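Search stories Go Clear

The Box from Pustdale

September 26, 2020
By Katherine Agudelo

My aunt Baptiste kept everything, and when I say everything I mean the string off parcels and the paper off the string. So when my cousin rang to say the house in Pustdale was to be emptied before the new people came, and would I take the back bedroom as my share of the work, I said yes and then sat on the stairs for a good while with the phone in my lap, thinking about drawers.

It took me the whole of one morning just to get to the bed. There were curtains folded inside other curtains, and a hatbox of buttons, and a run of seed catalogues going back to before I was born, all tied up with wool — green wool, the same she had used for my school mittens. I made tea, and drank it standing up, and made some more. By the time the light had come round to that side of the house I had cleared a path to the wardrobe, and at the bottom of the wardrobe, under her good shoes, was the box.

I knew it straight away. It used to sit on top of the piano when I was small, well out of reach, and we were told it had come from Drosberg with my grandfather, who had carried it the whole way on his knees and would not put it in the luggage rack even to eat his sandwich. It was flat and plain, a sort of blue that had thought better of it and gone grey, and it was a good deal smaller than I remembered. My cousins used to say there was a map in it. I always held out for letters.

I didn't open it. I wrapped it in one of the curtains and drove home with it on the passenger seat, and I am not ashamed to say I put the seat belt round it.

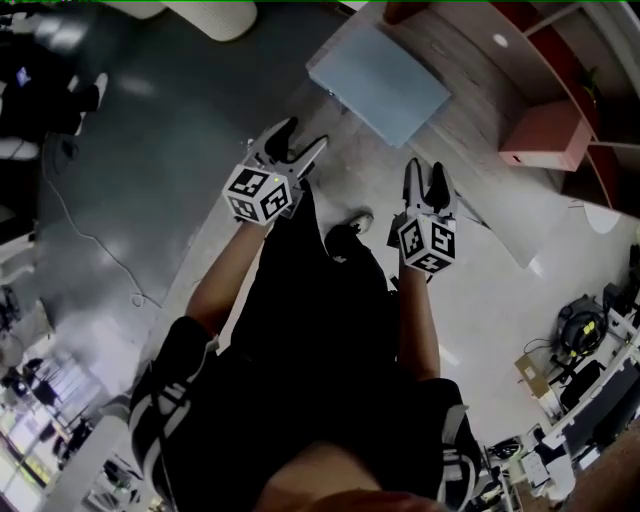
What Was Inside

It stayed shut for two days. I had it out where I could see it, and I would go past with the washing or a plate of toast and give it a nod, the way you do with a neighbour you mean to call on. Then one evening it rained so hard that the gutters gave up, and there was nothing on the wireless, and I thought, well, Katherine, she isn't going to come and do it for you.

The catch was stiff and I broke a thumbnail on it. Inside there was a layer of tissue, and under the tissue a tram ticket, number 517, and a child's drawing of a horse with five legs. I had done that horse. I remembered the trouble I had taken over the fifth leg, which was meant to be the tail, and how I had cried when my brother laughed. She had written the month on the back, May, in her small upright hand, and underneath it, "K. says it is a very fast one."

There was no map, and there wasn't a single letter. There was a recipe for Tumach cake, which none of us had ever got her to part with, and I saw that she had been leaving out the cardamom whenever she told it to people. I laughed till I had to find a handkerchief.

I rang my cousin, late as it was, and read her the recipe over the phone while she looked for a pencil. She asked whether there was anything else in there, and I said a horse, and she said, "Oh, the fast one," as if it had only been last week. Then she wanted to know how much butter, and I had to go and find my glasses.

More stories
Four Chairs for Supper
The Ferry at Drosberg
A Coat for the Scarecrow
Room 358
The Winter We Kept Geese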